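## 4. Bench trials: tidying and boxing

### 4.1 Task choice

Most published lists of household tasks for robots are drawn up by asking people what they would like done for them. Cooking, ironing and cleaning the bathroom come out on top. Such lists say a good deal about what people dislike and very little about what a low-cost arm can attempt. We therefore started from the other end and picked one short chore, putting small goods away in an open carton, which occurs both in the home (toys, post, spare cables) and at the packing bench of a small shop. The chore needs no tools and no force beyond the weight of the item. A person does it without looking for most of the movement.

The chore was split into four stages: find the item, take hold of it, carry it over the rim of the carton, and let go. A trial counted as a success only if all four were completed without help and the item came to rest inside the carton. An item balanced on a flap was scored as a failure. This rule was stricter than the one used in our pilot work, where Wanting Fang and Jinfeng Zeng allowed a gentle push from the operator at the last stage, and it accounts for part of the drop in the figures between the pilot and the present study.

### 4.2 Apparatus

All trials were run on the Skosodex arm with its stock two-finger gripper and the control software described in Section 3. The work surface was a white tabletop covered at the front with white paper, and the carton was placed at the back left of the table. Figure 2 gives the general layout.
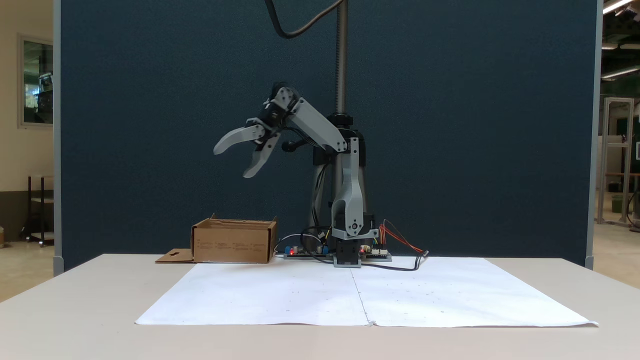

**Figure 2.** Bench layout, with the arm raised and the gripper open near the cardboard box. Two green circuit boards lie on the table on either side of the base.

Items were drawn from a fixed set supplied by Lanying Li. The set held soft goods (folded cloths, a pair of socks, a sponge), rigid goods (a tin, a wooden block, a plastic cup) and thin goods (an envelope, a card, a flat packet of seeds). No item was heavier than 200 g, and none was wider than the gripper could open. The seed packet was kept in the set at the request of our partner firm, Closow, whose packers handle a great many of them.

The position of each item was drawn at random within the reach of the arm, but its starting pose was not. Soft goods were always laid flat. Rigid goods were always stood upright. We return to this point in Section 4.5, as it makes the task easier than it would be in a kitchen drawer.

### 4.3 Procedure

We ran 300 trials in all. Of these, 200 used a single item on an otherwise clear part of the paper, and 100 used an item with two others placed close enough to touch it. The controller was not told which condition applied. Each trial ended when the item had come to rest in the carton, when the arm had made three attempts at a grasp, or when the operator pressed the stop button.

For comparison, Přemysl Havlíček carried out the same set of trials by hand, using only the thumb and first finger of one hand and wearing a thick glove. This is a crude stand-in for a two-finger gripper with little sense of touch. It gives no upper limit on what such a gripper could do. It does separate, to some extent, the faults of the hand from the faults of whatever is guiding it.

Lighting was left as found. We made no attempt to shade the bench, and the trials were spread over the working day, with the last starting at half past four in the afternoon.

### 4.4 Results

The arm was reliable with rigid goods, uneven with soft goods and poor with thin goods. With a single rigid item, failures were rare and nearly all came at the carrying stage, when the item touched the rim of the carton on the way over. Raising the path of the arm would remove most of these at the cost of a slower cycle.

Soft goods were lifted in most trials, but often by one corner. A cloth held in this way hangs well below the fingers and tends to catch on the flaps. The controller treats the held item as a fixed shape and so has no means of allowing for this. In several trials the cloth was dragged across the top of the carton and dropped on the far side, and the controller recorded a success.

Thin goods failed at the grasp. The fingers closed above the envelope or pushed it along the paper, and all three attempts were commonly spent in the same place. The gloved hand also did badly here, although the operator soon began to slide the card to the edge of the table and take it from beneath — a move the arm has no way of finding for itself under the present software.

Touching items lowered success in every group. The loss was greatest for soft goods, where the gripper often picked up two items together. We scored these trials as failures even when both items reached the carton. A householder clearing a table might well take a different view, and the scoring of such cases deserves more thought than it has had in the literature, our own earlier paper included (Guo and Fang, the Clinetti report).

### 4.5 Discussion

Can the chore be handed over to a machine of this class? For upright, rigid items spaced well apart, we think it can, provided that someone checks the carton now and then. This is a narrow case, but it does occur at the packing bench, where goods come down a chute one at a time. In the home it hardly occurs at all.

The gloved-hand trials suggest that the gripper is to blame for less than is often claimed. With the same two contact points and hardly any feeling in the fingertips, a person completed nearly all the soft-goods trials, mainly by noticing a poor hold early and putting the item down again. The arm never did this. Once the fingers had closed on something, the controller went on to the next stage. A check on the grip before carrying, of the sort used in the Yan system, would probably bring a larger gain than a better hand.

Two limits should be kept in mind. The fixed starting poses flatter the results, and a short side test with crumpled cloths, not reported in full, gave markedly lower success. The carton was also left in one place throughout. Rongrong Guo has since begun trials in which it is moved between attempts, and these will be reported separately together with revised timings for the carrying stage.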